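Misska Condach
Trajectory and perception toolkit for handheld gripper recordings

Version released September 2025

Overview
Docs
Licensing
Support

Condach turns wrist-view recordings from handheld grippers into trajectories that a robot arm can execute. It takes in fisheye video and inertial data, estimates the tool pose for each frame, reads the gap between the fingertips, and writes a dataset ready for policy training. It runs on a single Linux workstation and needs no network connection after activation.

The package has two parts. The command-line pipeline handles calibration, tracking and export. The review tool shows the video, the recovered path and the gripper width on one timeline, so an operator can trim a demonstration or reject it before export.

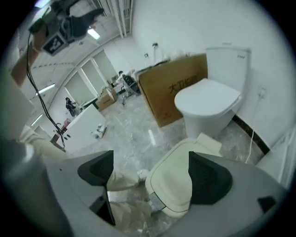
Pose tracking in Condach combines visual features with inertial readings and keeps a map of each work site. Every feature carries a static, moving or reflective label, and only static features enter the map. Rooms of this type test all three labels: plastic sheeting on the floor returns pale patches from the overhead lights, a person stands near the far doorways, and a second gripper is held up at the upper left. The fingertip mask covers the tool itself and is extended to a held object, such as the toilet seat lid between the fingertips, so that neither is taken for part of the room. White walls supply few features. The printed cardboard box supplies many, but it should stay in the same place for the length of a session.

Gripper width is measured from the position of the two fingertips in the image. A separate mask is loaded for each fingertip shape. Custom shapes can be added with the calibrate command and a short recording of the gripper opening and closing.

Where two tools are used together, Condach aligns both recordings to a common clock and a common map. Either stream can be exported alone. If one tool loses tracking, the affected interval is marked in both.

Specifications

Tools per session: 2
Pose output rate: 250 Hz, interpolated
Internal image size: 756 x 756
Lens models: equirectangular fisheye, Kannala-Brandt, pinhole
Export formats: HDF5, Zarr, CSV
Arm profiles included: 13
Operating system: Ubuntu 22.04 or later

Planner add-on

The Szilágyi planner checks each exported path against the joint limits and reach of the selected arm profile. Paths that fail are listed with the first failing time step and the joint concerned. The planner does not alter a path unless the retime option is set. Collision checking requires a site mesh, supplied by the user in PLY or STL format.

Known limits

Mirrors larger than the tracked tool may produce false features and should be masked by hand. Maps made before the January release must be rebuilt with the convert-map command. Liquid and cloth are not modeled by the planner.

Licensing

Condach is licensed per workstation. The Szilágyi planner is licensed separately and requires a current Condach license. Evaluation copies export CSV only. Orders and support requests are handled by the Misska office in Ellanthorpe.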